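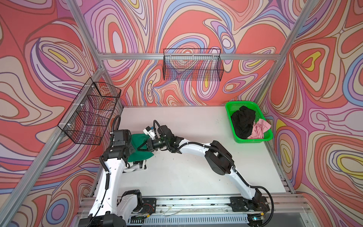 Slide 1. Muris is a low coral island with 4,000 residents, one harbor, and an economy split between reef fishing and guest houses. The highest point on the inhabited side is under three meters. Keep the opening short and go to the depth chart. Explain contour lines before showing it: bands of color with a thin dark line at each change, like the swirling bands on the walls in the photo, except that on the chart each line marks a fixed depth. Point out where the lines bunch together at the reef edge.

Slide 2. Shoreline loss. The Dutach survey covers 11 stations on the ocean side. The worst station is next to the harbor channel, which was widened for the ferry. Say clearly that the survey does not separate sea level rise from the effect of dredging.

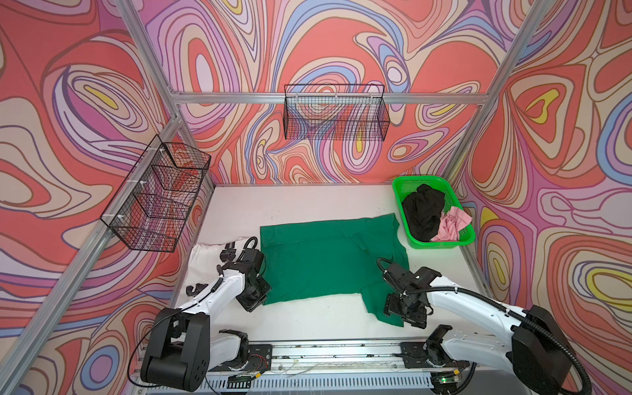

Slide 3. Cost. The Omus seawall plan protects 500 meters of shore and leaves out the fish landing site. 167 households live behind the proposed line. Imported rock is the largest item in the budget; freight from Hegazy is billed separately.

Slide 4. Funding options: bed tax, landing fee, donor grant. The bed tax falls in the wet season, when repairs are most likely. Skip the landing fee table if short of time.

Questions: expect one on moving the harbor. There is no costed plan for it yet.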